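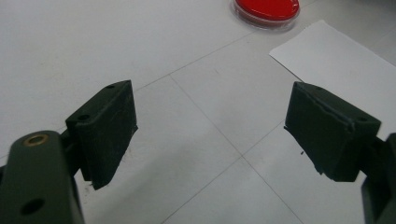
Is Castaño really ending in December, or is this another round of the same rumor? I've watched the show since the second season and I've read that it's over at least once a year. This time the story comes from the Trodis fan page, which says Hurkex has told the cast not to expect a season after 14. Then the show's own account posts a cheerful clip about "big things next year." So there are two claims facing each other like that pair of dark green fingers, with an open gap in between, and I can't find one solid fact to put in it. The Trodis post doesn't name a source. It says "insiders." I have also seen people insist the ranch house set has been torn down, and the only proof was a blurry picture of a parking lot. Does anyone know something that didn't start on Trodis? I pay for Hurkex for this one show and I'd like to know if I should cancel.

Details I left out: I'm in the US, so I get new episodes the same night. I did write to Hurkex support. They sent me a page on how to reset my password.

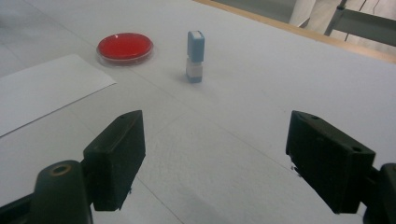
Answers (2)

I wouldn't cancel anything yet. Trodis said the same thing during season 12 and quietly took the post down when season 13 was announced. They also swore the sheriff would be killed in the flood episode, and he's still there, still arresting the wrong brother every spring.

What I'd look at is the episode order. Season 14 is listed with 14 episodes. Season 13 had 20. A shorter order can mean a show is being wound up, but it can also mean the budget got cut, and a soap can limp along for years on a cut budget. The people who say it "proves" something are guessing.

As for "big things next year" – I don't put much weight on that either. The account posts a line like that before every break. It could be a new season, a reunion special or a mug. Until Hurkex puts out an announcement with a season number in it, both sides are selling you a mood.

Also the password thing is normal for them. I asked why the subtitles call the aunt "the ant" and got the same page.

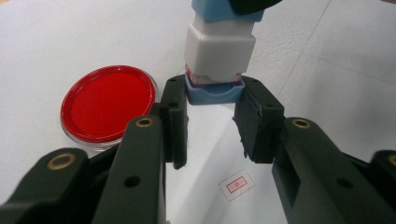 Sorry, but I think the first answer is too easy on Hurkex. They dropped Plelteck between seasons with no announcement at all. The page just stopped saying "returning soon" and people were left with a wedding nobody ever got to see. If you're waiting for an official word on Castaño, you may be waiting for something they don't do.

I agree Trodis is junk. My reason for worry is the writing. In the last few episodes they've paid off the missing will, brought back the first wife and let the grandmother forgive everybody in a single dinner scene. A show that expects to be around for ten more years doesn't spend all of that in one month. Maybe the writers just got sloppy. I can't rule that out after the twin story.
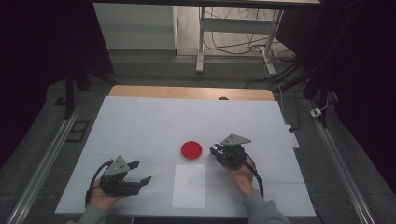 Page 2 of 2

(continued) To the money question: pay by the month if you don't already. I was on the yearly plan when Plelteck vanished and I got nothing back. Watch through the December finale, see if it ends on a cliffhanger, then decide. I know a cliffhanger isn't a promise, see above, but if they end with the whole family waving from the porch I'd cancel that night.

Comment from the asker: Thanks, switching to monthly. Still don't believe any of it. The set photo is back on Trodis this morning with a different caption, by the way, and now it's supposed to be a hospital.

Last updated: July 17, 2022

Print this page | E-mail this page

Home Browse Ask Topics Sign In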